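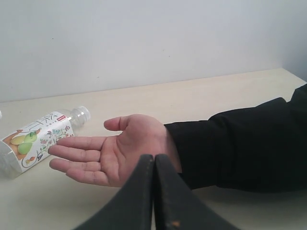

Fruit and small flowers share the label of a clear plastic drink bottle.

The Drink Bottle, Kept

The Lestness Collection of Everyday Packaging holds 3,187 plastic drink bottles. Most were bought in ordinary stores, and very few cost more than a cup of coffee. The collection opened its reading room at Skultside in January, and visitors may now ask to see any bottle in the catalog and examine it at a table.

Kuo-hua Chang, keeper of the collection, began acquiring bottles for their labels. Paper packaging had long been collected by libraries, but the printed plastic sleeve was usually thrown away with the container. "A sleeve is printed flat and read in the round," Chang said. "Once it has been cut off and pressed in an album, the reader loses the turn of the hand that the designer was counting on."

For that reason the collection keeps its labels on the bottles. Each item is emptied, rinsed, dried with the cap off and then closed again. The cap is treated as part of the object. Ribbing, height and color differ from one maker to the next, and a replacement is recorded in the catalog as a replacement. 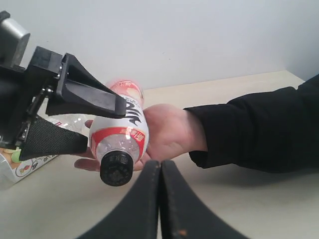 Bold black lettering on a white and red label, with a black ribbed cap below.

Lettering receives the longest entries. The catalog notes its direction, its weight and its position in relation to the shoulder of the bottle. Japanese labels are well represented, in part because the characters may be set vertically and can follow the length of the bottle without being tilted. Illustration is described separately, with fruit, flowers and leaves entered by color wherever the plant cannot be named with confidence.

Storage proved more difficult than description. A drink bottle is light, rolls easily and will take a dent from its neighbor. The first 400 acquisitions stood upright in cartons, and a number of sleeves were scuffed where they touched. The present trays, made to order by Chae, a small box workshop, hold the bottles on their sides with a soft divider between each pair.

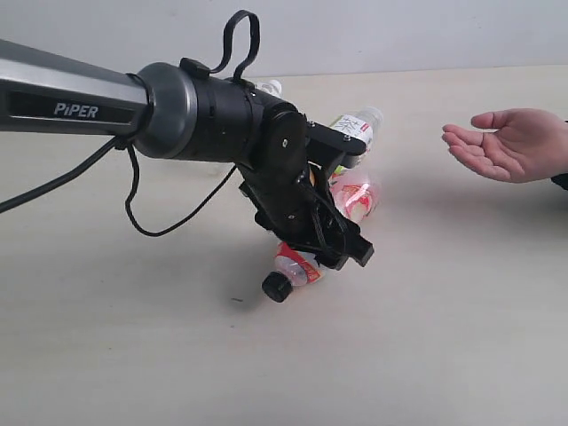

Clear plastic presents a further question for the cataloger. The wall of the bottle takes its color from whatever lies beneath it, and a label judged white on a gray bench may look warmer on a cream one. Entries are therefore written on a pale, matte surface, and the surface is named in the record. Revision of the older entries is under way, with 200 completed to date.

A second project, supported by the Mellov Fund, concerns the pairing of labels. Bottles from one maker are studied together to see which elements are repeated and which are allowed to change - a band moved toward the shoulder, a new shade of pink, a logo reduced in size.
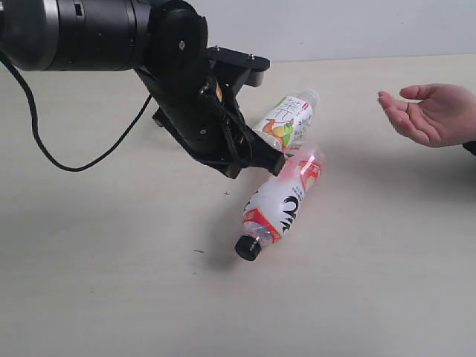
Such comparisons are best made with the bottles lying down, where the full length of the lettering can be read and a sleeve can be turned by degrees. Visitors are asked to support the bottle from beneath and to leave the cap in place.

The reading room is open by appointment. Gifts of bottles are welcome if the label is whole and the original cap is present.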